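3.2 Collection of demonstrations

The second set of demonstrations was gathered at the Sandside laboratory over a period ending in November. All recordings used a single collaborative arm guided by a human operator, with the computer case lying on its side so that every part could be reached from above. We refer to this set as Trultstead-D in what follows, to keep it apart from the earlier set gathered on flat boards without a case (Section 3.1).

Each demonstration covers one transfer between the case and a fixture tray placed beside it. A transfer is either a removal, in which a part is taken from its seat and put down in the matching place in the tray, or an insertion, in which the order is reversed. We included 3 part types: the processor, the memory module and the hard drive in its caddy. They were chosen because they differ in the way contact has to be handled. The processor is light and must be lowered flat into the socket with almost no sideways force. The memory module needs a firm push along one axis once it is lined up. The drive caddy is long compared with the gripper opening, and small errors in angle at the mouth of the cage grow as it slides in.

Operators guided the arm through the Bastos teleoperation interface. The interface passes on changes in hand position and leaves the speed limit to the arm controller, which was set low for all insertions. Gripper commands were binary. We recorded joint positions, the estimated force at the wrist, the gripper state and the camera streams, all stamped by the same clock. Streams that arrived late were dropped at the time of recording and not filled in afterwards.
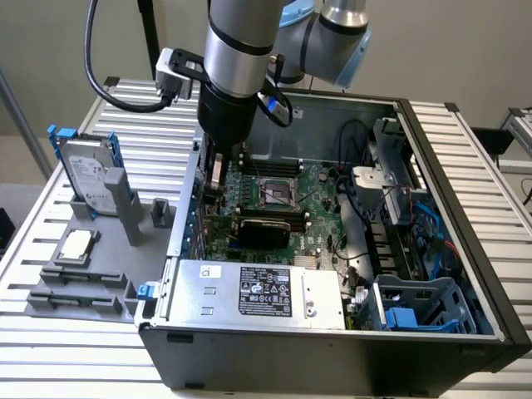 The starting state was varied between demonstrations in two ways. First, the tray was moved by a small amount after every tenth recording, so that a policy could not learn a fixed path between tray and case. Second, parts were left out according to a list drawn up beforehand. A demonstration might therefore begin with the processor in its tray recess and both memory rails empty, or with the socket filled and the drive still in the cage. The operator was shown the goal as a short line of text, for example "put the processor in the socket", and was free to choose the approach.

In total 3,478 demonstrations were recorded. Of these, 183 were removed because the part was dropped outside the tray or the case, or because the controller stopped the arm on a force limit before the part was seated. A further 231 contained a failed first attempt followed by a successful one. We kept these and marked the point at which the operator began to recover. In early trials, policies trained without such cases tended to keep pushing when a part jammed, and the recovery segments were the only place in the data where the arm moved back against the direction of the task.

Labels were added in two passes. The Fornex annotation tool proposed boundaries between reaching, grasping, carrying, aligning and seating, using the gripper state and the wrist force. A person then corrected the boundaries by hand. Most corrections concerned the change from carrying to aligning, where there is no clear signal in the force and where operators differed in style: some slowed down well above the socket, others only just before contact. We did not try to make the operators agree, and the difference is left in the data.

Two limits of the set should be noted. Cables inside the case were not tied down and could move between recordings. Their position was not measured, and so its effect on success cannot be separated from that of the tray position. The case itself was also the same throughout. Results on other cases are given in Section 5.3, where the drive caddy is the weakest of the part types by a wide margin.

3.3 Division of the data

The demonstrations were divided by tray position and not by recording, so that no tray position in the test part appears in training. Recovery cases were spread over both parts in proportion.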